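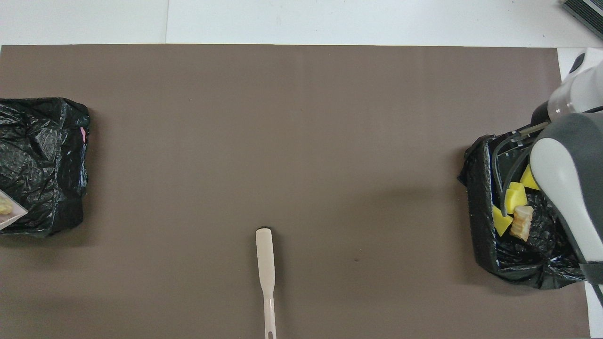
Segundo Peninah Odera, basta pôr uma pastilha da Urkska no fundo do balde e o lixo deixa de cheirar, mesmo no pico do calor e mesmo com restos de peixe. Escreveu isto noutro tópico desta comunidade e teve uma data de agradecimentos, incluindo de pessoas que ainda nem tinham aberto a caixa.

Eu abri. Comprei a embalagem de 20 pastilhas, segui as instruções (uma por saco, por baixo do saco, tampa fechada) e ao fim de sete dias a cozinha cheirava a lixo com limão. Antes cheirava só a lixo. O meu marido acha que melhorou, mas ele também acha que o frigorífico não tem cheiro nenhum, por isso não conta muito.

O que queria perceber é isto:

- estas pastilhas fazem alguma coisa ao cheiro ou é só perfume por cima?
- os sacos "antiodor" da Hovach, que custam bem mais do que os pretos normais, têm alguma diferença que se note?
- vale a pena separar os orgânicos num balde próprio se no meu prédio não há recolha deles e vai tudo parar ao mesmo contentor?

Vivo num apartamento, cozinha pequena e virada a sul, balde de pedal com capacidade de 23 litros. Despejo quando enche, o que varia muito. Não tenho varanda. Por favor não me respondam "compostagem", já vi os vídeos todos.

— Danuta Nowicki

---

## Respostas

**Milovan Radonjić** · marcada como aceite

Vou por partes, com o aviso de que não sou químico e que desconfio de tudo o que vem numa caixa com uma folhinha verde desenhada.

**Pastilhas.** Vi a lista de ingredientes da que tens. Perfume, bicarbonato e um aglutinante, por esta ordem. O bicarbonato pode ajudar com alguns cheiros ácidos, mas dentro de uma pastilha dura, debaixo de um saco de plástico, não sei bem com que é que ele há de entrar em contacto. O cheiro vem do que está dentro do saco. A pastilha está fora. Se alguém me explicar o mecanismo mudo de opinião, mas "funciona cá em casa" não me chega, porque normalmente quem compra a pastilha começa também a despejar o balde mais vezes e a fechar melhor a tampa.

**Sacos.** Os da Hovach são perfumados. Mais nada, que eu tenha conseguido apurar. Escrevi à marca a perguntar o que queria dizer "tecnologia antiodor" e responderam-me com o mesmo texto que está na embalagem, vírgulas incluídas. São um bocadinho mais grossos, isso sim, e um saco que não rompe já evita o pior, que é o líquido escorrer para o fundo. Só que para isso há sacos pretos de boa gramagem em qualquer supermercado.

**Separar os orgânicos.** Aqui é onde discordo de ti, ou do que me parece que estás a insinuar. Mesmo que acabe tudo no mesmo contentor, tens vantagem em juntar os restos de comida num recipiente pequeno. O cheiro vem quase todo dali. Se esses restos saem de casa todos os dias, o balde grande aguenta bem a semana com embalagens, papel sujo e pó da vassoura.
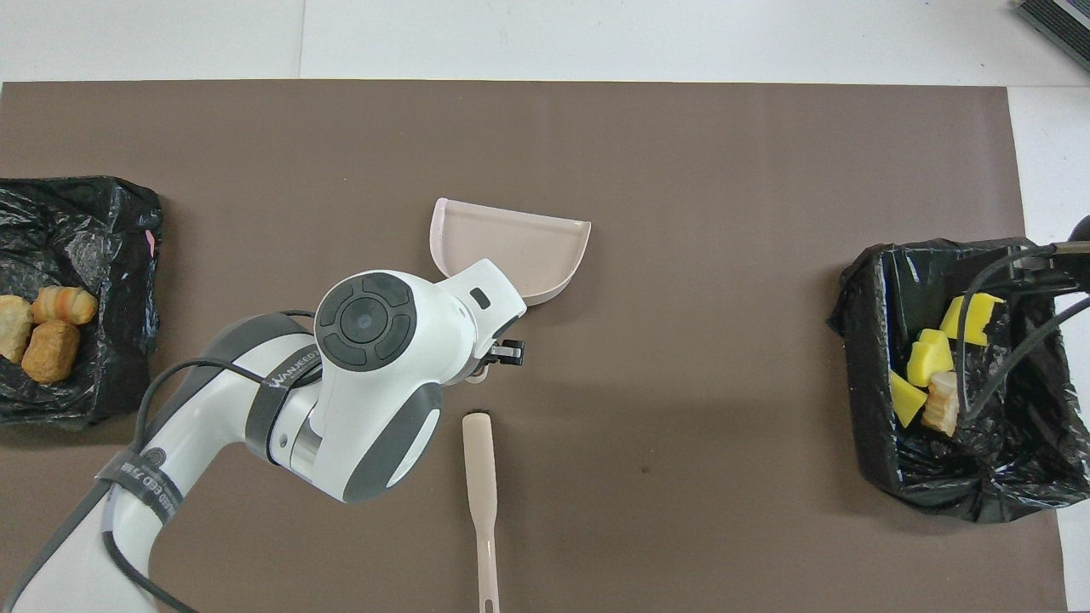 *Tapete castanho sobre mesa branca, liso e mate.*

O que resultou comigo, sem comprar nada:

1. Escorrer tudo antes de ir para o lixo. Borras de café, saladas com molho, fruta mole. É a humidade que estraga o esquema.
2. Uma folha de jornal dobrada no fundo, entre o balde e o saco. Troca-se quando se troca o saco.
3. Peixe e marisco: saco pequeno, nó apertado, congelador até à noite do despejo. A minha mãe acha isto nojento. Eu acho nojento o contrário.
4. Lavar o balde. Digo isto com todo o respeito, mas há quem gaste uma fortuna em sacos e nunca tenha passado uma esponja na dobradiça da tampa.

O ponto quatro é o que mais irrita as pessoas e foi o que fez mais diferença. Tira a tampa, se sair, e cheira-a à parte. No meu caso o balde estava bom e a tampa é que era um horror, porque tinha uma ranhura por dentro onde se acumulava uma papa escura — passei lá uma escova de dentes velha e ficou resolvido nessa tarde.

Quanto à cozinha virada a sul, afasta o balde da janela. Parece óbvio, mas o meu esteve anos ao sol e eu a culpar as cebolas.

---

**Wycliffe Sang**

Concordo com quase tudo menos com o jornal. Experimentei e ao terceiro dia tinha uma pasta cinzenta colada ao fundo. Prefiro areia de gato, daquela barata, uma camada fina. Também absorve e sai inteira quando se vira o balde.

As pastilhas são perfume, sim. E há uma coisa que ninguém mencionou, o preço por unidade. A caixa maior, de 40, sai mais cara por pastilha do que a pequena, pelo menos na loja onde vou. Não faço ideia se é engano ou se contam que a gente não faça a conta. Eu fiz a conta à porta da loja e voltei a pô-la na prateleira.
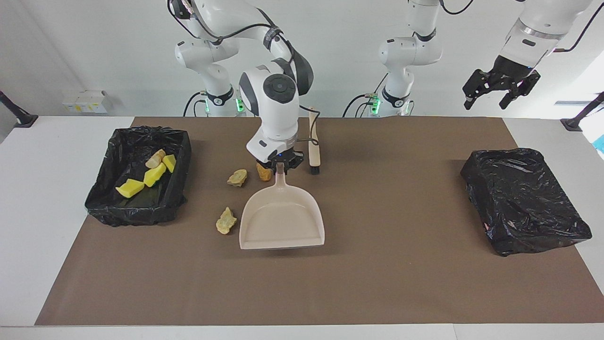
E mesmo que o preço fosse justo, estás a pagar todos os meses para não lavar uma peça de plástico. Se te faz jeito, tudo bem, há gente com menos tempo do que eu. Agora vender aquilo como "higiene" parece-me abuso. Higiene é água quente e detergente da loiça. Vinagre também serve, mas não o mistures com lixívia, nunca, e não acredites em quem diz que o vinagre desinfeta tudo. Desengordura mal e o cheiro a salada fica lá uma hora.

Sobre os sacos compostáveis, já que alguém vai perguntar: os da Gajewski rasgaram-se-me todos com borra de café, ainda dentro do balde. Pode ter sido um rolo com defeito. Não comprei outro para confirmar.

---

**Josphat Mugo**

usa cravinho. a minha avó usava

> **Danuta Nowicki:** No balde? Solto? Quanto?

> **Josphat Mugo:** um punhado

> **Milovan Radonjić:** Isso é a pastilha outra vez, só que mais barata.

---

**Atualização de Danuta Nowicki**

Lavei a tampa. Tinha a tal ranhura, não vou descrever. O cheiro diminuiu bastante, mas entretanto o tempo arrefeceu — estamos em outubro — e por isso não ponho as mãos no fogo por nada. Volto a perguntar no verão. As pastilhas que sobraram foram para a gaveta das meias, onde pelo menos não têm concorrência. Aceitei a resposta do Milovan pela parte do congelador, que ainda não tive coragem de experimentar.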